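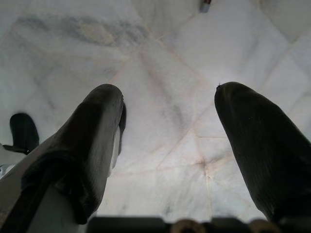 Fig. 1. Pale white marble surface.

Selteck Short Courses: Stone Floor Care
Handout 2: White marble
Instructor: Bjartur Thygesen

Reading before the Saturday session: pages on calcite stones in the Fairclough binder. Bring your own kneepads.

What marble is

Marble is limestone that has been recrystallized by heat and pressure. It is mostly calcite, sometimes dolomite. The grey veining in white marble comes from other minerals that were in the original rock, such as clay or graphite. Veining is part of the stone and will not clean off. Students lose a lot of time scrubbing at veins, so learn to recognize them first.

Calcite is soft (3 on the Mohs scale) and reacts with acid. Vinegar, lemon juice, wine and many bathroom cleaners will dull a polished surface. The dull spot is called an etch. An etch is damage to the surface and no stain remover will fix it. It has to be honed or repolished.

Irregular slabs

A floor laid in irregular pieces has joints running at all angles. Work one slab at a time and finish at a joint, even if that makes an awkward shape. Overlap marks show less there. Do not assume a change of tone across a joint is dirt. Neighbouring slabs can come from different parts of the block.

Warm-coloured patches

A beige or tan area in a cool white and grey floor needs a closer look before anything is put on it. Figure 2 has one on the left side, partly bounded by seams. The colour alone does not tell you the cause. Possibilities to work through:

Iron in the stone, oxidized by moisture
Oil or old wax
Tannin from leaves, tea or wood
Natural colour in the slab

Write down the location, the colour and whether the edge is sharp or soft. Test any poultice on a small area and leave it to dry fully before judging the result. Never use bleach on suspected rust.
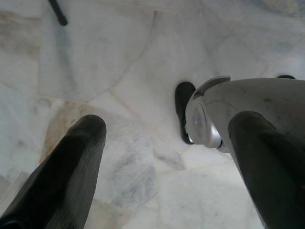
Routine cleaning

Dust mop first. Grit does more harm than foot traffic alone. Wash with a pH-neutral stone cleaner mixed to the label rate, rinse with clean water, and change the rinse water when it goes cloudy. Dry with a soft cloth or a clean flat mop.

For next class

Practice sheet from the Lalaren binder, both sides. Job number 507 goes in the top corner.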